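Handout 4: Extinguishers in the home – what the leaflets leave out

Most leaflets tell you to buy an extinguisher and stop there. Treat that advice with some caution. In the Culldale survey, 32 households said they owned one, and only 11 could say which class of fire it was meant for.

1. Classes and labels
Class A is paper, wood and cloth. Class B is flammable liquids. Cooking oil is Class F in the UK, and water must never go on it. The Vatus sheet we looked at in November lumps B and F together under "liquids", which I would call careless at best. Read the label on the body, whatever the box claims.

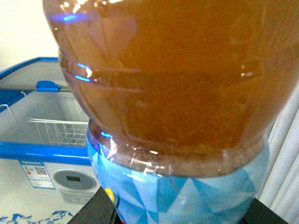

2. Does owning one help?
Possibly. Cartwright reports that 19 of its trained users put out a test fire, but they knew it was coming and stood in an open yard. A kitchen at 3 a.m. is another matter. The Wonero trial used untrained people and got a poorer result – with only 15 taking part, I wouldn't lean on that either.

For next time: find the gauge and the service date on an extinguisher in your building, and note down both.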